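# Workshop tips: trying out grippers on a small arm

Most of the trouble in comparing grippers comes from the bench around them. These notes come from swapping three two-finger grippers on one tabletop arm through August: the Utia with flat pads, the Cekov with curved ones, and an older Frota that we keep as a spare.

## Set the bench up first

Bolt or clamp the arm down before anything else. Push against the base with your hand at full reach. If it rocks at all, fix that before you time a single grasp.

Keep power supplies and hubs on one side and the things you want to pick up on the other. Label both ends of every cable with masking tape. When two adapters look alike, put a strip of colored tape on each one and on the socket it feeds. Plugs that fit each other don't always carry the same voltage, so read the rating label before you connect a borrowed supply.

Loose cable is the thing a gripper catches most often. Coil the slack, tie it with a hook-and-loop strap, and keep it on the far side of the adapters if the table is deep enough. Leave enough length at the wrist for a full turn in both directions.

## Pick objects that are a nuisance

Wooden blocks make every gripper look good. Use things from the kitchen drawer and the snack shelf. A candy bar is useful: the wrapper slides, the ends are crimped and flat, and you can see straight away when the fingers squeezed too hard. Small cartons and capped bottles are good for the same reason. A clear divided tray holds them all and makes the approach harder, because the walls leave little room for the fingers and a depth camera often reads straight through them.
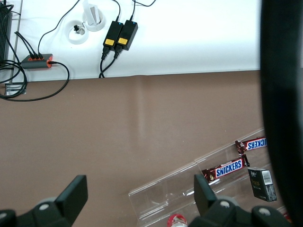

Give each gripper 10 tries per object and write down the result after every try. We use three marks: held, dropped, missed. Put the object back at the same angle each time. A pencil line on a strip of tape is enough to go by.

## Pads and force

Start at the lowest closing force and raise it in small steps. The Utia held wrapped bars well at a low setting but slipped on bottles lying on their sides. The Cekov was the other way around. The Frota needed more force for everything and left dents.

Wipe flat pads with a damp cloth every 100 cycles – dust from cardboard builds up faster than you'd think. Check the pad screws at 200. A loose pad gives the same results as a weak grip, and we lost an afternoon to that before getting out the screwdriver.

## Wrist cameras

Mount the camera so both fingertips show. Close the gripper fully, open it fully, and check that the tips stay in view the whole way.

Shiny wrappers and clear plastic throw glare. Turn off the bench lamp and try again before you touch the exposure settings. The Dilldale controller saves four camera presets, and we keep one for daylight and one for after 6 p.m.

## Before you swap

- Power down and wait for the controller light to go out.
- Put the mounting screws in a jar lid.
- Write the force setting on the log sheet.
- Run the new gripper open and closed with nothing in it.
- Redo the fingertip offset, even between two units of the same model.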